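Suvarna Textile Center Opens Study Room for Handwoven Cloth

The Suvarna Textile Center is pleased to announce that its study room for handwoven cloth will open to members and the public on 1 October 2022. The room holds 267 lengths of cloth, most of them woven on narrow looms by families in the Flendstead valley, where the craft has been handed down within households for many generations.

The cloths include everyday wraps, blankets given at weddings, and a small group of mourning cloths that were worn only by the eldest member of a family. Each has been cleaned, measured and entered in the register under the name of the weaver, where that name is known. For 29 of the cloths the weaver has not been identified, and the Center welcomes information from families who may recognize a pattern or a border.
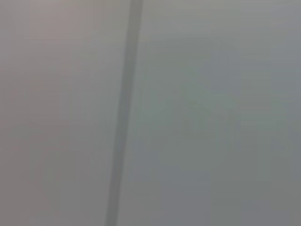
Narrow-loom weaving produces strips that are later sewn edge to edge to make a full cloth. The weaver must plan the whole before the first strip is begun, as a pattern that starts in one strip often continues in the next. Among the plainest designs in the collection is the one known locally as the path, in which a single darker gray band runs between two fields of paler gray, leaning a little to the left as it descends, with edges that are soft and not sharply drawn. Older weavers reserved the path for a child leaving home to marry or to work. Brighter designs, in red and indigo, were made for sale at the July market.

Mwangi Kombo, who prepared the register, will give an introductory talk on the opening day. He will speak on the naming of patterns and on the difficulties of dating cloth that was repaired and resewn over many years. Seating is limited to 200, and members are asked to reserve a place through the front office.

The storage cabinets were supplied by Riltex, and the printed guide to the collection was produced with the support of the Plolomov Fund. The guide may be purchased at the front desk or consulted without charge in the reading area.

Visitors who wish to examine individual cloths should apply in writing and state which pieces they would like to see. Groups are limited to 6 persons. Pens, food and drinks may not be brought into the study room, and cloths are to be handled by staff only.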